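Teaching by demonstration: frequently asked questions

Last updated Aug 29, 2026

Do I need to know how to program?
No. You show the arm the task and the Prandell software records what you did. You need to be able to start and stop a recording, give it a name and delete it if it went wrong.

What is the difference between hand guiding and remote control?
In hand guiding you hold the arm itself and move it through the task. In remote control you move a small leader arm on your side of the bench and the working arm copies it. Hand guiding is easier to pick up. Remote control keeps your hands out of the camera view, and for most jobs we ask for that.

How many demonstrations does a task need?
It depends on the task. Our pick-and-place set has 141 recordings and works well enough. The zip set has 242 and we are still adding to it.

Why are zips harder?
A soft case moves when you pull on it. One finger has to keep the far end still while the other works at the pull, and the fabric puckers if you press too hard. New operators tend to grip the pull and drag. Go slowly, keep the pull in line with the teeth, and stop if the case starts to twist.

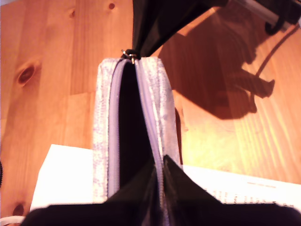 Start some recordings with the zip fully closed and others with it part of the way along. If every recording starts from the same point, the arm learns that one point and gets lost anywhere else. The same goes for where you put the case on the table – shift it a little between takes.

Should I tidy the table first?
Leave ordinary things such as paper where they are, as long as they don't get in the way of the arm. Cables must be clear of the joints.

I made a mistake halfway through. Do I start again?
If you fumbled and recovered, keep it and tick "recovered". Those are useful. If you knocked the object off the table or had to reach in, stop and delete the take.

How long can I work in one go?
Take a break after 3 sets. Remote control is tiring on the wrist and the recordings get jerky before you notice it yourself.

The working arm lags behind the leader. What should I do?
Stop recording, put both arms in the rest position and restart the link. If it still lags, tell Mohsin Gondal and leave a note in the Lulik log with the name of the last good take.

Can I bring in my own objects?
Yes, if they are not sharp, breakable or full of liquid. Show them to Junaid Memon first so they can be added to the object list.

When is the next training session for operators?
In September. Places are given out by email, and anyone already on the Vindmont list will get a message first.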